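Skernville Bench 2: Gripper Comparison, Pre-Run and Post-Change Checklist

Units under comparison: Marketti two-finger, Tomić two-finger
Controller: Jeslow, asset tag 1525
Checked by: Oksana Lysenko
Second check: Shengli Lei
Released by: Bleddyn Wynne

Marks: OK, fix before run, note (run may go ahead), n/a

Section 1. Bench and surroundings

1.1 Desk fixed, no movement when pushed at the front edge. OK
1.2 Divider panels tight on their supports. Note. The far panel moves a little when leaned on. Don't lean on it. Radymyr has the hex key.
1.3 Cables clear of the gap under the dividers. OK
1.4 Chairs on the far side pushed back outside the arm's reach. Note. Put tape on the floor so we can stop arguing about where the reach ends.
1.5 Lighting on, all fixtures. OK. Both cameras get their exposure set with the ceiling lights on. If somebody turns a strip off, redo 3.3 and 3.4.
1.6 Surface wiped down. OK
1.7 Emergency stop within reach of the operator's seat. OK. Tested from the seat and from standing.

Comment (S. Lei): 1.2 was also noted in June. Please close it or write down that we accept it.

Section 2. Arm and controller

2.1 Arm flange bolts torqued, paint marks lined up. OK
2.2 Controller boots with no stored faults. Fix before run. Fault 131 on first start, cleared on second. Log saved.
2.3 Speed limit set to 30 percent for first motions. OK
2.4 Workspace limits loaded for the correct bench. OK. The Bench 1 file has nearly the same name. Read it twice.
2.5 Tool weight and center of mass entered for the gripper that is mounted. Fix before run. The Marketti values were still in after the change to the Tomić. The arm drifted down when put in hand-guide mode.
2.6 Stop, then resume, with nothing gripped. OK

Comment (R. Palamarchuk): 131 is the tool connector handshake. I reseated the plug and ran five cold starts without it. Leaving 2.2 as a note after the reseat. If it shows up again, swap the cable before touching the controller settings.

Comment (O. Lysenko): 2.5 corrected and rechecked. No drift.

Section 3. Cameras

3.1 Fixed camera bracket tight, lens clean. OK
3.2 Wrist camera bracket tight, cable strain relief in place. OK on both grippers. The Tomić bracket needs the longer screws.
3.3 Fixed camera: one known object on the desk, edges sharp, no blown-out white on white. OK. We use a white paper cup, rim down. If the rim can be told apart from the desk, the exposure is good enough for everything else in the set. 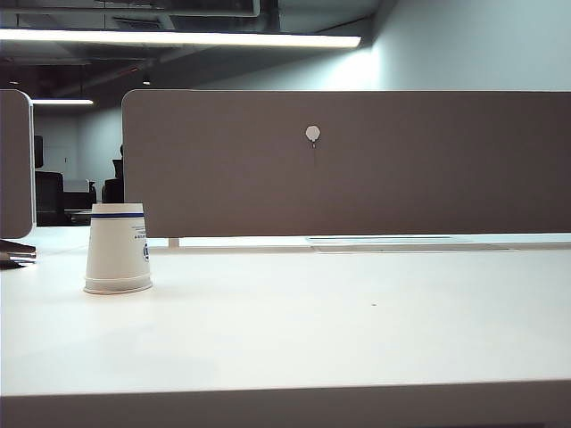 Fixed camera, item 3.3, paper cup on the white desk.

3.4 Wrist camera: both fingertips in view. OK
3.5 Timestamps on the two cameras agree. OK
3.6 Recording drive more than half free. Note. Just under. Zoriana to move the old runs.

Comment (S. Lei): For 3.3 the blue stripe on the cup is an easy place to judge focus. Zoom in on it. The shadow by the rim should stay visible too, and when it goes the exposure is too high.

Comment (Z. Hrynyshyn): Old runs moved, 3.6 can be marked OK.

Section 4. Grippers

4.1 Fingers seated and screws tight. OK on Marketti. Fix before run on Tomić: right finger screw was a quarter turn loose.
4.2 Full open and full close, no grinding. OK both. The Marketti is louder near full close but was the same when new.
4.3 Full opening measured with calipers. OK. 80 mm on both, so the object set is the same for both.
4.4 Force limit set and confirmed with the gauge. OK both
4.5 Gripper holds on power loss. Marketti holds. Tomić relaxes slowly. Note. With the Tomić, nothing heavy is to be lifted over the controller side.
4.6 Fingertips checked for wear, nicks and loose material. Note, see below.
4.7 Pinch hazard: hands out until the operator calls clear. OK

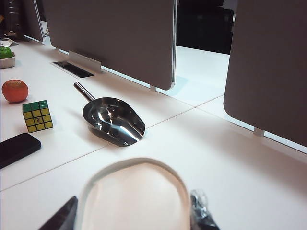
Fingertip condition matters more in this comparison than on a normal day, and a change on one side can shift a grasp enough to look like a difference between two products. I want it looked at before every block of runs, by eye and on the wrist camera. The camera is good for it: the clear covering around the tip of the right finger shows up crinkled, with white highlights on it, and you can judge its condition without putting your hand near the gripper. If the covering has shifted from one block to the next, stop and reseat it. Save a still at the start and end of each block so the two can be laid side by side. Do the same for the left tip. (O. Lysenko)

Comment (B. Wynne): Agreed. Add "fingertip condition" as a column in the run sheet. Runs without an entry don't go into the comparison table.

Comment (R. Palamarchuk): Glare from the covering may upset the auto exposure. I would lock the wrist camera exposure for all blocks, same value for both grippers.

Comment (B. Wynne): Do that. Write the value on the run sheet.

Section 5. Objects

5.1 Objects match the list for the block. OK
5.2 No sharp edges toward the operator. OK. Check the lip of the steel scoop when it is in the block.
5.3 Fruit replaced if soft or split. OK
5.4 Shiny items: depth reading checked before the first grasp. Note. The scoop bowl gives holes in the depth picture. Grasp by the handle for both grippers.
5.5 Cube faces lined up before each placement. OK

Comment (Z. Hrynyshyn): For 5.5, a half-turned layer makes the cube wider across the corners. I had two failed closes on the Marketti that I can't use.

Section 6. Release

Open before release: 1.2 (accept or repair)
Closed during check: 2.2, 2.5, 3.6, 4.1
Carried as notes: 1.4, 4.5, 4.6, 5.4

Tomić block may start once the exposure lock is in. The Marketti block repeats from section 2 after the change, including the tool weight.

Released with notes, B. Wynne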